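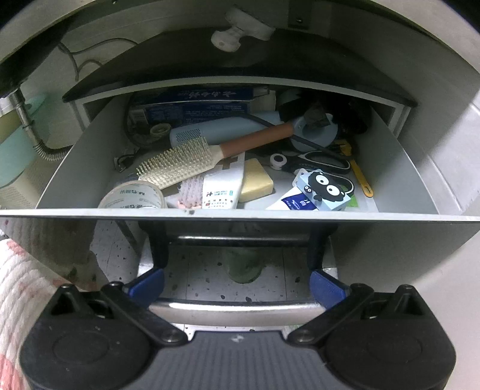
Posted by Mayu Hirose in Apartment, March
Filed under: storage, bathroom

I have one drawer in my bathroom. The cabinet has rounded sides, which looks nice from the door and wastes a fair amount of room inside, and under the countertop there is a single pale gray drawer that has to hold whatever doesn't fit on a shelf. I've been in this apartment for three years and have never gone through it properly. Last weekend I did.

What made me do it was the packing tape. I needed to send a parcel back to a store in Plonville, and I looked for the tape in the kitchen, the hall closet and the box where I keep the wrapping paper. It was in the bathroom drawer, standing on its edge next to a pink brush. I used it when I taped a bag over the vent last winter and I must have put it in the closest place that would close. I'd bought a second roll by the time I found it, so now I have two.

I'm going to write down what I did in case it helps someone with the same kind of cabinet. A few people asked about bathrooms after my post on the hall closet, and this is the only bathroom I have to report on.

The hair dryer

The hair dryer is the biggest thing in there and it decides where everything else goes. Mine is light blue. It doesn't lie straight in the drawer whatever I do, so it goes in on the diagonal, and then there are two odd triangles of space, one in front and one behind. The one behind fills up with things I forget. The one in front fills up with things I use.

I thought about moving the dryer out and hanging it on a hook. My friend Wakana has hers on a hook inside the cabinet door and it works well for her, but her door is flat. Mine curves and the adhesive hooks I tried came off overnight, two kinds. I could drill into it but it's a rental. So the dryer stays in the drawer. What I changed is the cord. I used to push it toward the back and let it do what it wanted, and it would climb up over the back edge and catch when I opened the drawer. Now I fold it four times and put a hair tie around it. Don't wind it around the handle. I ruined the cord on my last dryer that way, right where it goes into the body.

Brushes

I have a hairbrush with a long tan wooden handle and a white cushion. It's a good brush and I use it every morning, and it was under the dryer half the time, so every morning I moved the dryer. I can't say why I did that for three years. It has gone into the cup on the shelf with the comb, handle down. The handle is long enough that it leans a little, but it hasn't tipped over yet.

The little pink one with the dense bristles stayed in the drawer. It's small enough to go anywhere.

While I had them both out I washed them. Warm water, a few drops of shampoo, bristles down in a shallow bowl, then dry on a towel overnight, also bristles down. With a cushioned brush you want to keep the water below the cushion if you can, or it gets in through the little hole and takes days to come out. I learned this from my aunt, who cut hair for 40 years and had opinions about brushes.

Soap

There was a bar of pale yellow soap with no wrapper on it, loose against the boxes. I don't remember unwrapping it. It may have been one of the ones my mother sends. She puts soap in drawers on purpose, mostly with sweaters, because she likes the smell, and I suppose I picked up the habit without thinking about it. In a bathroom drawer it isn't a good idea. It leaves a film on whatever it touches, and I had to wipe down the scissors and a corner of the drawer bottom. I've put it out by the sink and I'm using it. If you do want to keep spare bars in a drawer, leave them in the paper.

Boxes

Boxes were the main problem. I keep boxes. I tell myself it's for the instructions, and for one or two things that's true, but mostly I put the thing back in the box the first week and after that the box stays and the thing lives somewhere else.

The navy blue one at the back, on its side, was there when I last cleaned out the drawer, which was when I moved in. I took it out, read it, opened it and looked inside, and it held two other smaller empty boxes. All three are in the recycling. The white one with the cross on it I kept, because I still use what's in it, but I cut the top flap off so I can reach in without taking the box out. The other white box, the one with the blue label that had slid to the front under a card, I moved to the medicine shelf.

About that card. It's light blue, with a fuzzy black cartoon creature with big white eyes. It has no use at all. Itsuki gave it to me and I didn't want to throw it out, and I didn't want it on the fridge either. I tried it on the mirror for a day and then put it back in the drawer. I like seeing it when I open it. I think you can have one thing like that per drawer.

Things that belonged somewhere else

Scissors. These are ordinary black-handled scissors. I have a pair in the kitchen and a pair in my desk, and for a while I thought the bathroom pair was extra, so I took it out. Two days later I needed to cut a tag off a towel and then open a refill pack of shampoo, and both times I walked to the kitchen with wet hands. The scissors are back. They lie flat on the right side with the handles toward me.

A short black cable with a plug. I tried it with everything I own that takes a cable and found what it goes to, a small fan that I keep in the bedroom in summer. It's with the fan now, in a bag, tied to the handle.

The packing tape, both rolls, is in the hall closet.

The dark corner at the back right, I'm not going to list. It was old hair clips, an elastic headband with no stretch left, a case for glasses I no longer have, that kind of thing. I filled a small trash bag. If you have a drawer that's deeper than your forearm is comfortable reaching, I'd bet you have this corner too.

What I bought

I tried not to buy anything. In the end I bought one thing, a set of Rolgate drawer trays, the narrow ones, and I used two of the four. I'd looked at the Zirent ones first and they're better made but too tall, and with the underside of the counter curving down over the drawer like it does, anything tall scrapes when you push it shut. If you have a similar cabinet, measure at the lowest point of the opening and not at the back. I measured at the back the first time and had to return a set. That's what the parcel was, in fact.

The trays cost me 20 dollars with shipping, and I could have done it with two shoebox lids. I did use shoebox lids for a week to find out where I wanted things, and I'd recommend that part to anyone. Put the lids in, live with it for ten days or so, move them if they're wrong, then buy something if you still want to.

How it's laid out now

Hair dryer on the diagonal, same as before. Behind it, nothing. This is the rule I'm trying to keep, because if I put anything back there I won't see it again until I move out. In front of it, on the left, one tray with the pink brush, hair ties and clips. In the middle, the white box with the flap cut off. On the right, scissors, then the second tray with nail things, tweezers and a few other small items. Card on top.

I lined the bottom with a sheet of shelf paper from Kinoshita, the plain kind. It slides a bit. I'll probably put a piece of double-sided tape at the corners when I get to it.

It took me most of an afternoon, more than I expected for one drawer, but that includes washing the brushes and wiping out the inside. There was a lot of hair and some gray dust in the seams. A dry paintbrush gets it out better than a cloth. I used a cheap one-inch brush and then a damp paper towel.

Next is the space beside the cabinet, where the pipe comes down and the white cables loop along the wall. Things end up leaning there. I don't have a plan for it yet. Masaru says to put in a tension rod and hang a curtain, but then I think I'd only stop looking at it. If anyone has done something sensible around a pipe in a rental, leave a comment.

Comments (2)

Ileana Pîrvu
I had the same trouble with hooks on a curved door. Wipe it with rubbing alcohol first and leave the hook alone for a full day before hanging anything. Mine has held a flat iron since last year. Don't know if it would take a dryer.

Mayu Hirose
Thank you, I only waited an hour. I'll try again with the third hook from the pack.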